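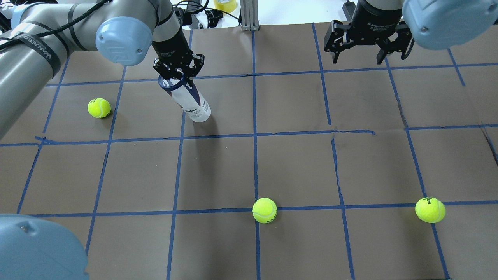
*Figure 1. The marked work surface with tennis balls and a ball canister on the grid.*

# A Taped Grid as a Packing Surface for Small Sports Equipment

**Final project report, Workspace Design module**
**Project group 2, Ateo study program**

## 1. Background

The equipment room at the Mininora sports hall lends out balls, canisters, jump ropes and cones to school groups. Items come back in mixed bags and are emptied onto a table before being put away. Staff told the group that round objects were the main difficulty. They roll, they collect at the low end of the table, and they are often packed into the wrong container because two groups' equipment has run together.

The assignment asked each project group to propose a low-cost change to an existing work surface and to test it under ordinary conditions. Our group chose the return table. The budget did not allow for new furniture, and the hall asked that nothing be screwed or glued to the tabletop.

## 2. The surface

The table was covered with brown paper and divided into roughly square cells with blue painter's tape, laid in both directions. Painter's tape was selected over packing tape for its color, which stands out clearly against the brown, and for the ease with which a strip can be lifted and laid again. The paper serves as a protective layer and can be replaced together with its tape in one operation.

The paper came on a 36-inch roll, so more than one length was needed and the seams had to be planned for. Our first layout put a tape line over each seam. This worked on the drawing, but the lengths of paper shifted during fitting and the idea was dropped. In the version used for testing, seams and light creases remain visible in the paper.

The tape lines are not perfectly straight. We laid them by eye after marking the edges of the table, and the strips wander slightly between marks, as can be seen in Figure 1. We considered relaying them along a straightedge. The staff did not regard the waviness as a problem, and we left the lines as they were.

## 3. Items used

Tennis balls and their canisters were chosen as the test items. They are the most frequently borrowed articles at the hall, and they present both of the shapes that cause trouble: the sphere and the long cylinder. The canister shown in Figure 1 is translucent white with a dark blue cap and a red-and-blue Wilson label. The yellow-green of the balls is easy to pick out against the paper, which made the position of each item simple to record.

Other equipment was left out at this stage. Jump ropes in particular do not keep to a cell and would need a separate solution, such as hooks or a shallow tray.

## 4. Method

The trials took place on a Wednesday afternoon during the regular return period. Two layouts were compared: the plain tabletop, and the same table with paper and tape. In both, the task was to empty a bag of mixed balls and canisters, separate the items by borrower, and return the balls to their canisters.

For the taped layout, the following rules were given on a card:

- Each borrower is assigned a block of neighboring cells.
- Balls are placed inside a cell and, where possible, away from the tape.
- Canisters are laid down only after all balls have been placed.
- An item lying on a line belongs to the cell nearer the front of the table.

The last rule was added after the first hour. A tennis ball resting on a tape line, like the one near the bottom center of Figure 1, could be claimed by either neighboring cell, and those taking part asked more than once which was meant.

## 5. Observations

Sorting errors were less frequent with the grid. Most of the improvement appeared in the early part of the task, when the bag had just been emptied and participants had to decide where things should go. With the plain tabletop they tended to form loose piles that later merged. With the grid, the piles stayed apart.

Rolling was reduced but not removed. Tape is thin and does not stop a ball that is already moving. We believe the creases in the paper had some effect of their own, although the trials were not set up to separate the two causes.

The canisters were harder to deal with than expected. A canister lying flat takes up more than one cell and covers the lines around it. Standing the canisters upright saved space, but they were easily knocked over when several people worked at once. Three participants suggested a strip of wider cells along one side, reserved for canisters - a change we would make in any further version.

## 6. Cost and upkeep

Paper and tape were bought from Hondico, and the total stayed within the module allowance. Fitting the surface takes two people, mainly so that the paper can be held flat while the first strips go down. We recommend replacing the covering when the tape edges begin to lift, as dust gathers under them and the strip can no longer be pressed back.

## 7. Remaining work

The cell size was chosen to suit tennis balls and has not been checked against larger equipment. The group also wished to try a second tape color for marking blocks, following a comment from the Vlachou workshop review in May, but the material arrived after the trials had ended. The roll has been left with the hall along with the printed rule card, and a sketch of the layout with the wider canister strip is attached to the file copy of this report.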